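A Box With a Slitted Port for All Those Loose Bits

I've got a soft spot for a good cardboard box, and this little trick has made mine so much more useful!
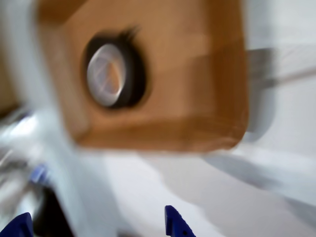

Cardboard box with a round, dark-rimmed opening and a pale slitted cover.

The idea is simple - cut a round hole in the side, fit a slitted cover, and push small stuff straight through without ever lifting the lid. I keep one on the bench in the shed for used sandpaper, string ends and offcuts, and another by the laundry tub for odd socks (the kids love that one).

Trace around your cover first, then cut just inside the line with a sharp utility knife. Go slowly, as cardboard tears when you rush it. If the fit is a bit loose, run a strip of tape around the inside of the hole and try again. Two layers did it for me.

Keep the hole well up from the base or the box fills past it in no time! Mine is 23 cm up and I empty it every couple of weeks. Tape the bottom seam both ways too, especially if you're collecting screws - they weigh more than you'd think.

Next on my list is one for dead batteries, in my favourite colour.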